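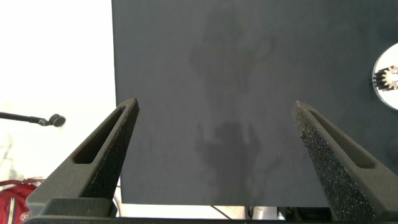 Jericho Lumbao wrote back on the first draft that a rule you can't check from the recording is only a wish, and he wanted every "should" in it either turned into a "must" or taken out. We took most of them out! What's left is the practice the Skeleo gear-handling set is recorded and labeled under, and we're pretty happy with how short it got.

Skeleo gear handling: data card and recording rules
Maintainer: Gerardo Barredo
Last edited: Monday, February 3, 2025

What's in it
Wrist-camera recordings of gear handling with a two-finger gripper, plus one label file per episode. Gears are metal and plastic, and their sizes vary a lot. The folder named otano holds episodes from the older label scheme – please don't mix it with the rest until you've run the converter.

Recording rules
Episodes must run 20 seconds or longer. Both fingertips must stay in view the whole time. Start with the gripper open. Exposure is locked before the first episode of a session and left alone after that, even if a window blows out (bright backgrounds are fine, a drifting exposure is not).

Change the finger pads in pairs, and write it in the session log. A new pad grips differently from a worn one, and we lost a lot of good December data to a swap that only went into somebody's notebook.
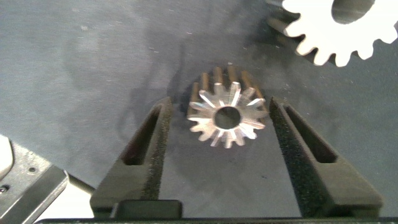

Small gears get the strictest labels. "Grasp" starts at first contact by both fingers and ends when either one lets go. A gear that tips over between the fingers is a "slip", never a failed grasp, and a slip stays in the set. We love slips! They're the most useful thing in here if you're training anything that has to recover.

Each episode is labeled by two people working apart. If their start times differ by more than 4 frames, it goes to Gerardo, and his call gets a line in changes.txt.

Safety
Hands stay out of the work area while the arm has power. Speed limits live in sarmiento.cfg and need a second person's sign-off to change – yes, for a quick test too.
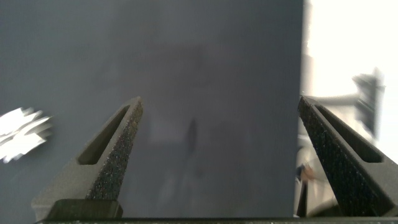
Can I add episodes from a different gripper?
Please do, in a new folder with its own session log. The Herley loader reads the gripper name from the log, so fill in that field first.

Known gaps
Motion blur is not labeled yet. Four sessions have no pad entry and are marked pad_unknown.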